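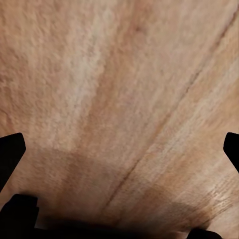 4.2 Reporting rules for wrist views

When we began writing down how our group should report simulated manipulation trials, we thought the hard part would be agreeing on what counts as a success, and we were a little surprised to find ourselves spending most of April on the wrist camera instead. A wrist view feels so close to the work that it is tempting to let it speak for the whole trial, and many reports we have read (some of our own early ones included, we are sorry to say) do just that. Yet a view may hold only a stretch of streaked tan wood between two open black fingers, with a soft shadow over the lower half, and a reader who is given nothing else has no fair way of telling how far the fingers are from the wood or what the arm has been asked to do. Our first rule, then, is that every wrist view used as evidence must be stored with the commanded gripper width, the measured gripper width, and the distance from the fingertips to the nearest surface as the simulator reports it.

The second rule concerns shadows and grain. Fedir Kravets, who went through all 829 trials in the Gavik set by hand, kept a notebook of the cases in which he had changed his mind on a second look, and a good many of them came down to a dark patch that he had first read as contact. We therefore ask that contact never be labeled from shading alone. The label should come from the contact log, and if the log and the labeler disagree, both readings are kept and the trial is passed to a second person.

The third rule is about edges and seams, and it matters most for work on furniture. A large dark panel can look much the same over most of its width, and the features that help a reader find their place are thin ones near its border, as in Figure 7. 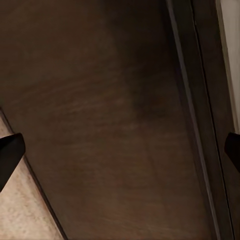 Figure 7. Simulated wrist view with the gripper open over a dark brown wooden panel; a thin black seam runs down the right side.

We ask authors to name the surface under the gripper using the part names in the scene file, and to leave out any guess about whether it is a door, a drawer front, or a fixed side unless the scene file says so. Traian Radu argued for a looser wording here, and we did try it for a while at the Dostaditz lab, but two labelers given the same view too often came back with two different part names, and sorting that out later took far longer than looking up the name would have done.

Finally, we recommend that the start pose be given in full for each trial, along with the version of the Clevari scene and any change made to its lighting. These are small things to write down, and we know how easily they slip when a deadline is close. The form we now use is given in the appendix, and readers are most welcome to adapt it to their own work.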